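PC 조립·분해 시연 데이터 수집 참여자 모집

Surkeo 조작학습팀은 데스크톱 PC 부품의 장착 및 탈거 작업을 로봇에 학습시키기 위한 시연 데이터를 수집한다. 수집 대상 작업은 하드디스크 캐리어 삽입, CPU 안착, 메모리 모듈 장착, 케이블 체결이며, 목표 수량은 유효 에피소드 2000건이다.

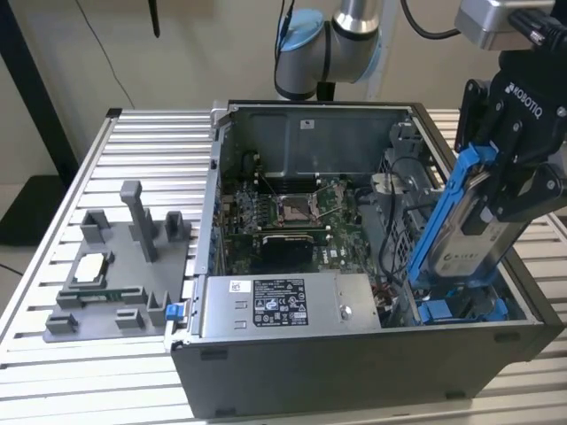
참여자는 원격조작 장치로 로봇팔을 움직여 지정된 작업을 수행한다. 에피소드는 부품 파지 전 대기 자세에서 시작하고, 그리퍼가 부품을 놓고 대기 자세로 복귀하면 종료한다. 실패한 시도도 삭제하지 않고 실패 유형 코드를 붙여 저장한다. 기록 소프트웨어는 Stakar를 사용하며, 사용법은 첫날 교육에서 다룬다.

담당 업무
- 작업 지시서에 따른 원격조작 시연
- 에피소드별 성공 여부 및 실패 유형 입력
- 시연 간 부품과 고정 지그의 초기 위치 재설정
- 접촉 이상, 과부하 정지 발생 시 기록 및 보고

자격 요건
- 만 18세 이상, 교정시력 포함 양안 시력에 이상이 없는 자
- 데스크톱 PC를 직접 조립하거나 분해해 본 경험
- 한국어 작업 지시서를 읽고 그대로 수행할 수 있는 자
- 로봇 조작 경험은 요구하지 않음
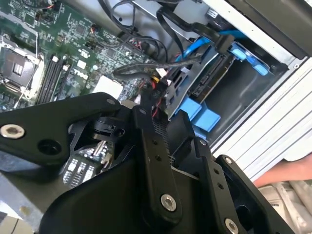

하드디스크 작업은 캐리어가 베이 가이드에 걸리는 각도 범위가 좁아 다른 작업보다 시연 속도를 낮추어 진행한다. 손목 카메라와 고정 카메라 영상, 관절 각도, 그리퍼 개폐값이 동시에 저장된다. 작업 중 참여자의 손이나 팔이 영상에 포함될 수 있으며, 이에 대한 동의서를 교육 당일 작성한다. 얼굴과 음성은 수집하지 않는다.

근무 조건
- 장소: Boltel 연구동 71호
- 시간: 주 3회, 회당 4시간(50분 작업, 10분 휴식)
- 기간: 교육 수료일로부터 8주
- 보수: 시급제, 교육 시간 포함 지급

선발 절차는 서류 확인, 30분 실기, 개별 통보 순이다. 실기에서는 메모리 모듈 장착을 원격조작으로 반복하며, 성공 횟수보다 지시서 준수 여부를 우선 평가한다. 지난 6월 Moura 과제 참여자는 실기를 면제한다.

접수 마감: 9/27/18 18시
제출 서류: 지원서 1부, 가능 요일 및 시간표
접수처: Surkeo 조작학습팀 데이터 수집 담당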